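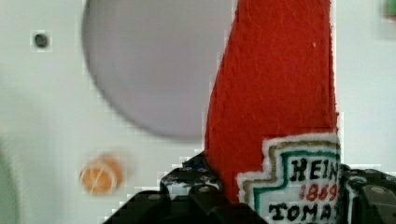 Let Your Hands Be Bad at It

I've spent most of this spring teaching a robot arm to pick up soft toys, and I have opinions now, so here they are.

The big one: we should stop cleaning up our demonstrations so much. I mean it! Everybody I know who teaches arms by remote control has the same habit. You fumble a grab, you groan, you hit delete and do it over. At the end of the day you have a folder full of lovely smooth grabs and you feel like a concert pianist. Then you hand the folder to the training run and the arm does fine right up to the moment a toy leans a little to the left, and after that it has no idea what to do with itself. Why would it? It never saw anybody get out of trouble.

I did this for months. My first set at Rokwood was 800 grabs, all pretty, and I was proud of every one (I still kind of am). In December my boss Hervé Besson sat down at the controls and recorded 20 of the ugliest grabs I've ever seen. He came in crooked on purpose, bumped things, backed off, tried again. I thought he was wasting an afternoon. I've since come around to his side completely, and he's been very annoying about it.

Felt and plush are where this really shows. A hard plastic bottle tells you right away when you've got it wrong, it tips or it skids. A fuzzy ketchup bottle just sort of forgives you. It squishes, the fingers sink in, and you think you have a great hold when what you have is a handful of fluff. So you open up and shift and close again, and that little shift is the good part! That's the bit I'd pay for. And it's the bit most of us throw out.

Now, Katsuhiko Tsuchiya, who I argue with about this at lunch, thinks remote control is the whole problem and we should grab the arm and move it by hand. He has a point. You feel the weight, you feel the drag, and new people pick it up in no time. But your own arms get in the way of the cameras, and I find I get bossy with it, I shove it places. With the controller I have to look at what the fingers are doing, and looking is all the robot gets to do later on. I'd like us both to be working from the same information.

One thing I'll give the delete-button crowd: a lazy take and an honest mistake aren't the same animal. If I was checking my phone, toss it. If I was trying and missed and fixed it, leave it alone. I can usually tell which one it was, and I'd bet you can too.

Anyway, go record some bad ones.

May 2022

24 comments
600 shares

Contact | Back to top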